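Memberg street tree list – readme

Last edited June. Read this before you open the big file please, most of the questions I get are answered below.

What it is
A list of 458 trees in Memberg, street trees plus the ones along the river path as far as the Hosum turning. One row per tree. Put together from walking round with a clipboard and a tape, then typed up in the evenings. It's for anyone planning pruning, removals or new planting, or who just wants to know what the tree outside their house is.

Files
trees.csv – the main one
work.csv – pruning and felling jobs, linked by tree number
species.txt – short codes and what they stand for
old/ – the earlier list, kept for reference, don't mix it with the new one, the numbers don't match

Columns in trees.csv
tree_no – number on the tag. Some tags have gone, number still stands
street – as on the street sign
species – code, see species.txt
girth_cm – round the trunk at chest height. Multi-stemmed trees: biggest stem only
height_band – S, M or L. Judged by eye from the pavement, so don't build anything clever on it
crown – 1 good, 2 thin, 3 dying back, 4 dead
over_road – y/n, whether branches hang over the carriageway
wires – y/n, phone or power
last_cut – year, blank if not known
notes – free text, spelling all over the place, sorry

Blank means not looked at. A dash means looked at and doesn't apply. I wasnt consistent with this on the first few streets, so treat blanks and dashes there as the same thing.

work.csv
Each row is a job. Types are lift (lower branches taken off), thin, reduce, deadwood, fell, stump. Same tree can be in several times. Louro did most of the jobs on the east side and their sheets were good, dates and everything. Weren's sheets mostly give the street and the species and leave you to guess which tree. Where I could match them I did. Where I couldn't, tree_no is 0 and the original wording is in the notes. There are 47 of those.

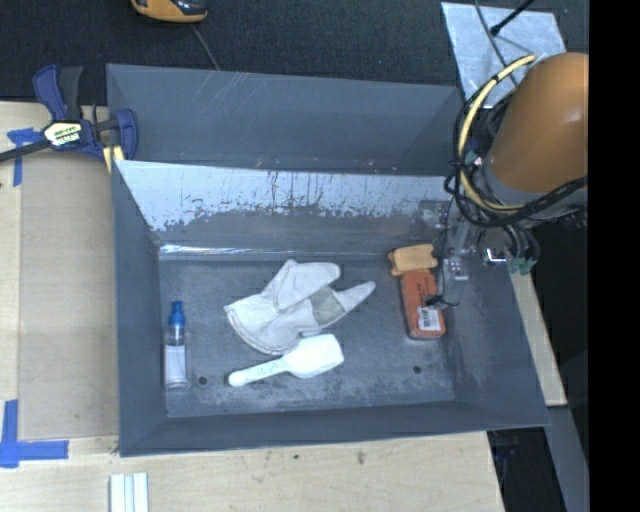

Pollarded limes are down as "reduce" even though it isn't really the same job. Changing them would mean going back through every row, maybe next winter.

Known problems
– Young trees under stakes were left out at first and then added, so their numbers are all at the high end and don't follow the street order
– Cherry and plum got muddled in places, I was doing them in winter from the bark. If it matters to you, check in spring
– Two tag numbers were used twice. Fixed by adding an a and b, so tree_no is text and not a number. Your spreadsheet will try to be helpful, don't let it
– Hosum end is thin. Girths done, hardly any crown scores
– Hedges not included. Nor anything in a back garden, even the huge cedar everyone asks about
– last_cut for anything before 2000 is from memory, mine or somebody else's

What not to use it for
Not a safety survey. A crown score of 1 means it looked alright from the pavement on the day, nothing more. Nobody climbed anything, no decay testing, no roots looked at. If you've got a split limb or a fresh lean or fungus round the base, get a qualified tree surgeon out and don't go looking in the csv.

Also doesn't tell you if a tree is protected. Ask the council before you cut, every time.

Sending changes
Email with the tree number, what's wrong, and what it should say. One line per tree is fine. New trees: street, nearest house number, species if you know it, girth if you've got a tape. Please don't send back the whole file with your edits in it – I can't tell what you changed and it takes me all evening.

Felled trees stay in the list with crown set to 4 and a fell row in work.csv. Don't delete them. The replanting people need to know where teh gaps are.

Using it
Free to copy and pass on. Say where it came from and roughly when you took your copy, it does change. Next pass starts at the river path and works up the hill, once the leaves are out properly.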